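About the Fudach Gallery

Contemporary art in Darnham. Free to get in, open most of the week, bigger inside than it looks.

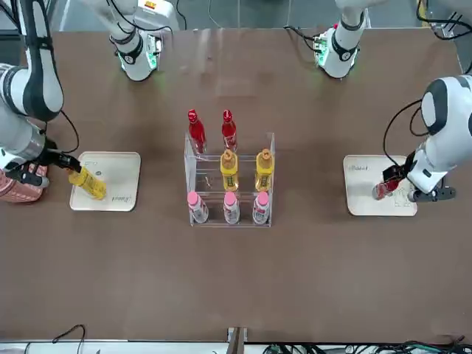
We started as two rooms over a carpet shop. That was the whole thing – two rooms, one sink, a staircase nobody could get a large canvas up. We showed local painters mostly, and a few print people from the college. The carpet shop closed, we took the ground floor, and then the yard behind it got a roof. So now there's a proper main gallery, a smaller one we call the Long Room (it isn't very), a works-on-paper room with low light, and the old upstairs, which is offices and storage these days.

What we show

Art made in the last forty years or so, with a lean toward painting, printmaking and sculpture. Some video. Some sound, when the neighbors can stand it. Between four and six exhibitions a year in the main gallery, more in the Long Room because those are quicker to hang. Roughly half the artists live within driving distance. The rest come from all over, and we don't hold to a strict quota either way.

We don't do themed shows very often. We've tried. The wall texts get long. Mostly we give one artist the whole space and let them get on with it, and we think visitors get more out of seeing twenty things by one person.

The collection

The permanent collection is 1,000 works, give or take nothing – we hit the number exactly last spring with a set of etchings and have not bought since. Saving up. The core of it came from the Nic Giolla bequest, which brought us 46 paintings and a great deal of correspondence, still being sorted. The letters are not on view but researchers can ask. Please ask early, there is one desk.

The Nic Giolla paintings go up in rotation in the works-on-paper room and on the back wall of the main gallery. Never all at once, there isn't the wall. If you're traveling to see a particular picture, call first and we'll tell you if it's hanging. People have come a long way and found it in a crate, and we feel bad every time.

We lend. Regional museums, university galleries, now and then a library with decent locks. Loan requests need six months notice, in writing, with a facilities report. Less than that and the answer is almost always no, sorry.

The Kuteck Prize

Every other year we run the Kuteck Prize for artists in the first ten years of their working life. Any medium. No entry fee, and there never will be one while we have a say in it. The winner gets a cash award and a solo show in the main gallery the following March. Runners-up go in a group show in the Long Room, with a small printed catalog that we pay for.

Judging is blind at the first round. Three judges from outside Darnham, changed each time. Entries for the current round close Nov 1, 2008. Slides are still OK but a disc is easier. Label everything. Put your name inside the envelope and not on the work itself, or the blind part doesn't work.

We can't return entries without a stamped envelope. We can't give feedback on individual entries either, there are too many of them and not enough of us.

Schools and classes

School groups are free and come in on weekday mornings. Up to thirty kids, one adult for every eight. We'll walk you around and then there's a drawing session at the big tables in the yard space. We supply pencils and paper. Coats and lunches go on the rack by the side door. Book at least three weeks out, the spring fills up fast.

Adult classes run evenings in ten-week blocks. Life drawing, etching, and a beginers' painting group that has been going so long that half of them aren't beginners. There's usually a wait for etching as the press only takes so many people. Put your name down anyway, spots do come up.

Studios

There are also 2 studios at the back, let at low rent to working artists for a year at a time. Applications in the summer. You need to be able to work with a shared sink, no heavy solvents, and visitors looking in on open studio days. No living in. It's been tried.

How we're paid for

A bit from the city, a bit from the state arts fund, the rest from members, the shop and renting the main gallery out for evening events. We're a registered nonprofit with a small staff and a board of nine. The annual report is at the front desk if you want the numbers. We'll put it up here too once somebody has scanned it.

Membership helps a lot. Members get previews, a discount in the shop, first pick of the classes and the newsletter, wich comes out four times a year if we're organized and three if not. Household membership covers two adults and any kids at the same address.

Getting in

Admission is free, there's a box by the door. Closed Mondays, and closed for a week between shows while we rehang – check before you come. The ground floor is all level. The upstairs isn't, sadly, but nothing is shown up there now. Large bags go in the lockers. Photos without flash are fine in the main gallery and not allowed in works on paper.

Parking behind the old bank, enter from the side street. The bus stops right across from us. The sign still says Carpets on the north side of the building, we kept it, so look for that.

Proposals from artists

We look at them twice a year. Ten images, one page about the work, a short resume. Please don't drop off original work at the desk. Please don't send it either. If we're interested you'll hear from us within three months, and if it's been longer than that you can write and nudge.

Press images, shop orders and event rentals all go through the main office number at the bottom of the page.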